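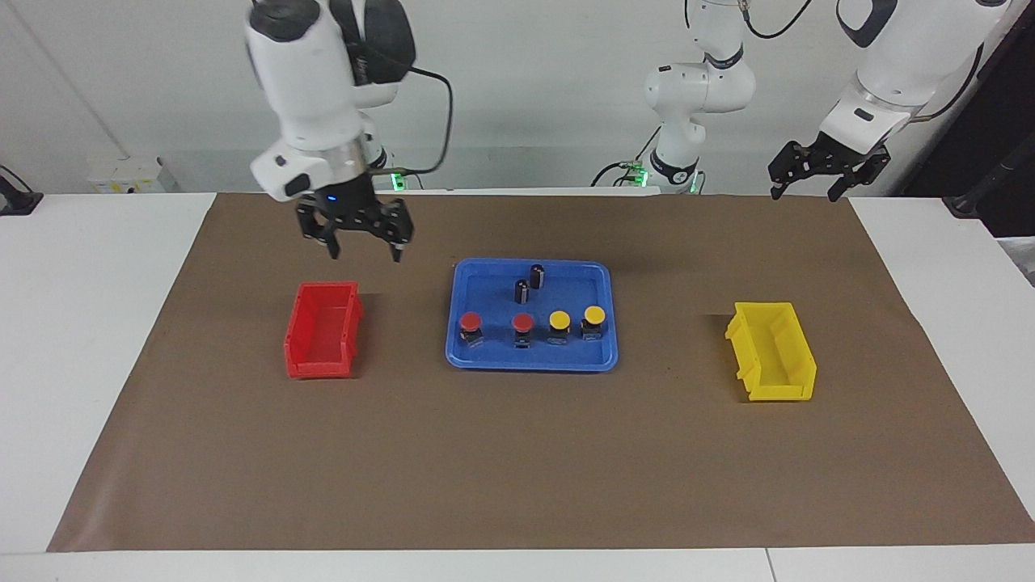
红、蓝、黄三个容器，下面垫棕色纸。

Nudby 拼图借阅 常见问题

老问题先看这页，没有再写信。回信慢，见谅。2月改过一轮，旧版截图别再传了。

怎么加入？
填表，交押金，等确认信。确认信里有会员号，以后借书——借拼图都报这个号，别报昵称。同名的太多了。

押金多少？
195元，一人一份。退会时退，原路退回。家里几个人合用一个号可以，押金只交一份，出了问题也只找登记的那个人。

每次借要付钱吗？
本地自取不要钱。邮寄的付邮费，到付我们不收，请先垫。大盒子贵，下单前自己算一下，不要寄到了再来问为什么这么多。

一次能借几盒？
两盒。不管大小，套装里分了几袋的算一盒。还了再借。有人问能不能“先借三盒下次少借一盒”，不能。

能借多久？
20天，从你签收那天起算，自取就从拿走那天。可以续一次，前提是后面没人排队。续借写信说一声就行，标题写“续借+会员号”，正文空着都可以。

超期了怎么办？
先还。不罚钱。但超期期间不能预约新的，排在前面的名额也会往后挪。连着超期好几回的，Brenda Treloar 会单独联系，态度还是客气的，请接她的电话。

一千片和两千片的，哪种适合新手？
看图，不看片数。大片天空、雪地、纯色海面，五百片也能让人崩溃。街景、书架、旧海报这种色块杂的，一千片一个周末能拼掉不少。第一次借建议选目录里标“杂色”的。

目录在哪？
首页右上角“目录”。按片数、按主题都能排。Briltier 那一批还没拍完封面，先显示灰格子，点进去有文字说明。能借的。

“缺一片”“缺角”是什么意思？
字面意思。缺一片的照借，目录里写明缺在哪个位置（知道的话）。缺角指盒子破了，片是齐的。这两个标签老有人看混，在说一遍：缺片看片，缺角看盒。

借之前你们数过吗？
逐片数不现实。归还的盒子称重，跟登记的净重对。差得明显才开袋数。所以偶尔会漏，小片的轻，秤上看不太出来。

我拼完发现少一片，算我的吗？
先找。沙发缝、地毯底下、拖鞋里、吸尘器的尘盒。猫窝。还找不到就写信，说清楚缺在哪，附一张拼好的照片，缺口拍清楚。多数情况不追究。故意不说、下一个人借到才发现的，我们会不太高兴。

片被狗咬了／小孩泡水了？
泡过水的别用吹风机，会翘，分层。平铺，上面压吸水纸，再压书，多放两天。干了还能扣上就照常还，在条子上写一句。咬烂的片也请留着，装小袋一起还回来，补片要照着它的轮廓描。

能补片吗？
能，慢。Rafia Arain 在做，用的是灰卡纸加打印图，再手工修边。颜色会有一点差，远看没事。热门的盒子优先补。想学的可以写信问她，教程没写出来，只能口头讲。

还的时候要拆散吗？
要，全拆。有人好心整排整排留着给下一位，谢谢，不要。连着的片会在袋里折断舌头。

怎么装袋？
片装进原来的拉链袋，排掉空气，别排太狠。封口折一下。参考图放袋外面，不要跟片塞一起，纸会被磨花。袋破了换一个干净的，普通密封袋就行，大小合适。不要用橡皮筋捆盒子，会勒出印，用纸带。

按颜色分好再还可以吗？
可以不用。反正路上又混了。分边片倒是有人喜欢，袋上写个“边”字，下一位看到会开心。不喜欢的人会自己倒在一起。

拼的时候有什么建议？
这个问得多，各家各法，随便列几条。
先翻面，全翻成正面再动手。
边框不一定先拼，纯黑边的那种先放着。
分盘子。浅的比深的好用，一眼能看全。颜色分太细反而慢，大类就够。
底下垫块毛毡或者厚纸板，吃饭的时候能整个挪走。
灯从侧面打，正上方的灯会反光，亮面的拼图尤其烦。
卡住了换一块区域。或者睡觉。
Bláthnaid Daly 的办法是把同一形状的片排成队挨个试，天空部分她就这么过的。费眼睛，有效。

可以用胶水裱起来吗？
借的不行。真的不行。喜欢到想裱的，写信问有没有多余的盒，偶尔有，可以按进价转给你。

能拍照发出来吗？
随便发。拼到一半的也行。给目录当配图的话请从正上方拍，别开闪光，别加滤镜。

我想捐拼图，收什么？
收：片齐或者只缺一两片的，盒子能认出图案的，木的、纸的都收。
不收：发霉的，有烟味的（真的散不掉），没参考图而且自己也说不清是什么图的，胶过的。
拿不准先发照片。捐之前最好自己拼过一遍，没空拼就写“未核”，我们排队核。

捐了有什么好处？
每捐一盒，下次续借可以多续一次。就这个。没有证书。

Sethi 那个系列为什么一直借不到？
排队长。一共就一套，图好看，片又厚，大家拿到都拖到最后一天。现在不接新预约了，等队伍短一点再开，会在首页写。

Ganow 的木片拼图可以邮寄吗？
不可以，只能自取。形状怪，细的地方容易断，寄过，断过。自取的时候当面开袋看一眼，签个字。

自取点几点开？
下午四点到晚上七点。到了按门铃，门铃按一下就够了，里面听得见。别把盒子放在门口走人，下雨谁都救不了。

邮寄怎么包？
原盒外面套塑料袋，再进纸箱，空隙塞报纸。盒盖四边贴美纹纸，不要贴透明胶，撕的时候会把图撕掉一层皮。收件地址在确认信底部，不在网站上，地址别公开贴。

寄丢了谁赔？
有单号的我们一起跟快递谈，没单号的扣押金。所以单号留着，等收到我们“已收”的信再扔。

小孩的拼图有吗？
有，不多。大片的，目录里选“儿童”。三岁以下别借，会往嘴里放。借回去请擦一下再还，干布就行，湿巾会把图擦毛。

有线下一起拼的活动吗？
每月一次，Farzana Kazmi 张罗，时间在群里发。自己带水杯，杯子请放另一张桌。来晚了也能坐下，哪块没人拼就拼哪块。最后一片归谁放，每次都要吵，现场抽签。

有比赛吗？
没有。问过很多次了。想计时自己计，别在活动上开秒表，旁边的人会紧张。

可以转借给朋友吗？
在家一起拼可以，盒子离开你家就不行。朋友想借请他自己加入，表很短的，填起来不费事。

怎么退会？
手上的盒子都还清，写信说退会，押金通常一周内退回去。收不到先看看卡是不是换了。换了卡的把新账号写过来，会员号别忘写。以后想回来重新填表，旧号不保留。

写信没人回？
先看垃圾邮件。再看标题有没有会员号，没有的会沉底。都有还没回，再发一次，不用道歉。Bushra Orakzai 管信箱，她晚上集中回，白天基本上看不倒。

还有别的问题
写信。问的人多了会加到这页。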